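Widau Kitchen Episodes

README for the simulated set, August release

Widau is a collection of demonstrations for teaching a single robot arm to do small jobs in a kitchen. Everything in it was recorded in simulation, with a person steering the arm. We made it because we wanted something we could train on in an afternoon and still learn from, and we've had a great time with it – we hope you will too!

What you get

The release holds 3253 episodes. Of those, 356 are held out for testing and should stay out of your training mix, please, even for a quick look. Each episode has camera images, joint positions, gripper commands and one line of plain text saying what the operator was asked to do. The lines are short and a bit uneven in style ("put the board by the sink", "radish onto the drainboard please"). We left them as the operators typed them, spelling included.

Layouts come from Fondeck, our kitchen generator. It shuffles cabinet finishes, counters, sinks and lighting, then drops in the loose items. Sink corners are our favorites. Metal basins throw odd reflections, faucets get in the way of the arm, and small food items end up near drains where grasping is hard.
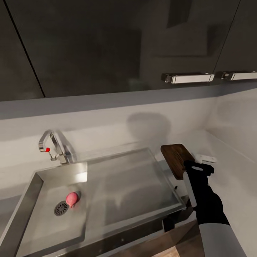
Tadis, commenting on the first draft of this card, asked whether bare metal sinks were going to swamp the rest, and said a policy trained on the early batch kept reaching for bright spots on the steel. Could we cap them? We could, and did: no more than 500 training episodes now take place at a sink, and the lighting is redrawn for every one of them.

Failed attempts

We kept them. If the operator dropped something and picked it up again, the whole thing is one episode with the flag "recovered". If they gave up, the flag is "abandoned". Filter on these if you only want clean runs, but do try training with the recovered ones first – our own policies got noticeably calmer around edges and rims.

Known problems

Thin boards sometimes sink a hair into the counter when pressed hard. Shadows under upper cabinets are darker than they'd be in most real kitchens. Gripper commands lag the images by one step in the oldest batch, and the loader fixes this unless you turn off "align".

Loading

Start with the small shard. It fits on a laptop and has the same folder layout as the full set. Episodes longer than 2000 steps are split in two, with the second half marked "part_b". Keep both halves on the same side of any split you make yourself.

Use and credit

Free for research and teaching. Please cite it as Bošković, Widau Kitchen Episodes. Send broken episodes with their number and the step where things go wrong, and we'll get them into the next release.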